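Small tables and trailing cables: keeping an upstairs workroom in order
Rostitz workroom notes - last updated August 10, 2018

An upper floor that looks down over a lower one makes a pleasant place to work, but it takes more looking after than an ordinary room. Sound carries, small things can go through a railing, and there is seldom much wall to put sockets on. The notes below come from setting up the landing at Rostitz and, before that, a smaller one at Ullby. Most of them will do just as well for a spare room or a large hallway.

Start with the floor

Clear the floor before you move any furniture. Pick up every cable, adapter, bag and box and put them in one corner. Sweep towards the wall, never towards the railing, or the dust goes down on the people below. On wood-grain planks a dry microfibre mop picks up most of it. Use a barely damp one afterwards and go with the grain.

Marks from chair castors come off with a little washing-up liquid on a soft cloth. Try it somewhere out of sight first. Don't use steam.

Choosing and placing the work table

A square table is easier to place than a long one. You can get at all four sides, and it can be turned when one edge starts to look tired. Ours is a Plallness with a top 7 cm lower than the old kitchen table it replaced, and standing up to work at it for a whole afternoon is hard on the back. Check the height before you buy. If it is too late for that, screw-in feet will raise most tables by 3 cm.

A table can stand up against a railing as long as you are strict about the far edge. Keep soft or wide things there, such as a tissue box or a squat plant pot. Pens are a nuisance at the back edge. They roll, and a pen dropped one floor down can hurt somebody. Put them in a cup or lay them flat in a tray.

Leave the middle of the table for the job in hand. One small open box is enough for bits and pieces. Two boxes turn into four by the end of the month.

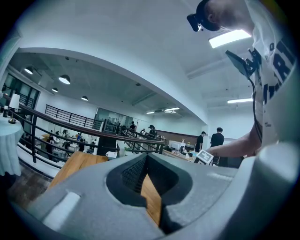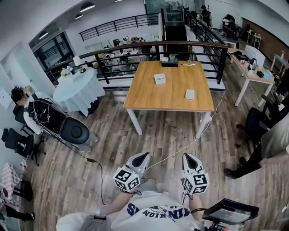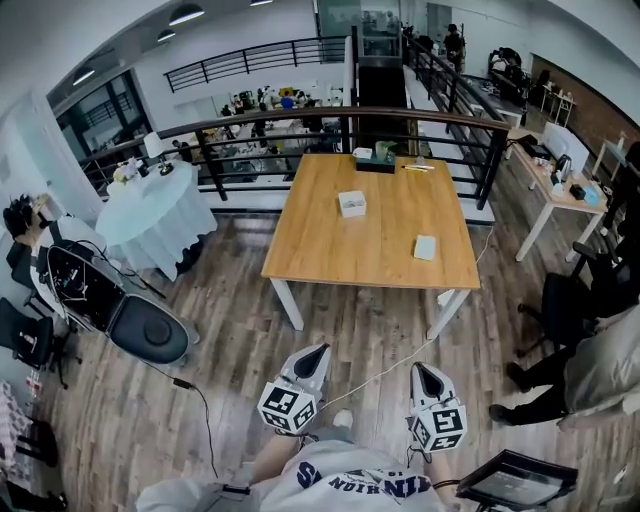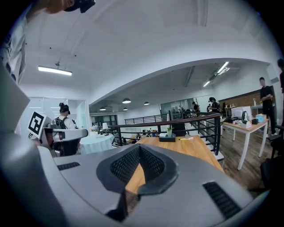 Four views of the same upstairs floor, with the lamp and cloth on the round table in each.

Cables across the floor

A loose cable in a walkway is the first thing to deal with. In order of preference:

1. Move the table nearer the socket. It sounds obvious, but most people reach for an extension lead first.

2. Run the cable along the foot of the railing or the wall and fix it every 42 cm with a removable clip. Closer than that is a waste of clips. Much further and it sags out again.

3. If it has to cross open floor, take it straight across by the shortest line and put a rubber cable cover over it. A cable left in curves catches feet and chair wheels.

4. Take it down a table leg with hook-and-loop straps, one near the top and one near the bottom. Leave a bit of slack at the top so that the table can be shifted without pulling anything out.

White cable on a grey-brown floor shows up well and so is less of a trip hazard than black. Where you have the choice, use white for anything that crosses the floor for a short time and black for anything clipped along a dark railing.

Adapters should not sit under a cloth or a pile of paper. Leave them in the open on the floor, out of the way of feet, or screw a small wire basket under the table top.

The round table and its cloth

A round side table with a cloth over it softens a room full of desks and hides a scratched top. Lamp and flowers are plenty. A long cloth should stop 3 cm short of the floor, otherwise it gets trodden on and the lamp comes with it.

Wash white cloths on their own at whatever the label allows, and hang them while still quite damp so the weight pulls the creases out. For a ruffled edge, iron the flat part first, then work the point of the iron up into each gather from the hem. Don't press the ruffle flat.

Put a cork mat under the vase. Water rings on the wood underneath are slow to shift, and you won't see them until the cloth comes off. Change the water every couple of days, or the stems start to smell.

Table lamps need dusting more than you would think, the inside of the shade as well. Switch off, let the bulb cool and use a dry paintbrush.

Chairs and stools

Wheeled office chairs should be pushed in or parked together on one side when they are not in use. Turn them over twice a year and pull the hair and thread out of the castors with tweezers. We do ours in November and again in spring.

Stools collect things. If boxes have started to gather beside one, find them a shelf. The Rezende shelving we put up at Ullby is narrow enough to go behind a door and took most of what had been standing on the floor.

Railings

Wipe a wooden handrail weekly with a cloth wrung out in warm water and a drop of soap, then dry it. Hand grease builds up into a sticky dark film if it is left. Black metal rails only want a dry duster, with an old sock over the hand for the uprights.

Don't hang bags or coats over the rail - they slide, and the hooks scratch the finish. A row of pegs by the door does the job better.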